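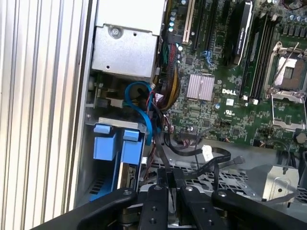 Refurbishing firm sets money aside for second robot cell

7th October

Verbruggen, the computer refurbishing company in Uvdale, has approved the budget for a second robot cell in its dismantling hall. The order will be placed in December, when the present financial year closes, and the company has asked two suppliers, Flikia and Mivetti, to send their final prices before then.

The first cell works on desktop computers, which arrive in large lots from offices and schools. The arm reaches into the opened case and takes out drives, cables and cards, while a worker at the next bench checks the parts and decides which of them can be sold again. Last month 454 machines passed through the cell. The company wants to reach 1475 a month, and it says that one arm cannot do this, even with an evening shift.

The price of the arm itself is only one part of the plan. According to the company, the grippers were the larger surprise in the first year. The fingers must go between cables and metal edges without damaging the board, and they wear faster than it was expected. For this reason the new budget has a separate line for spare fingers, and another for changing the tools when a different model of computer comes in.

Verbruggen has also put 26 days of training into the plan. In the first project the training was paid from the repair budget — a decision which the company does not want to repeat. The staff who work with the present cell will teach the new group, and their hours will be counted as a cost of the project.

Leasing was considered too. Mivetti offered a lease with service included, but the monthly payment was higher than the company could accept for the whole period. Flikia offers only a purchase, with service agreed each year.

No jobs will be removed from the hall, the company says. Two more people will be needed for sorting and testing, and these posts will be advertised after the order is signed.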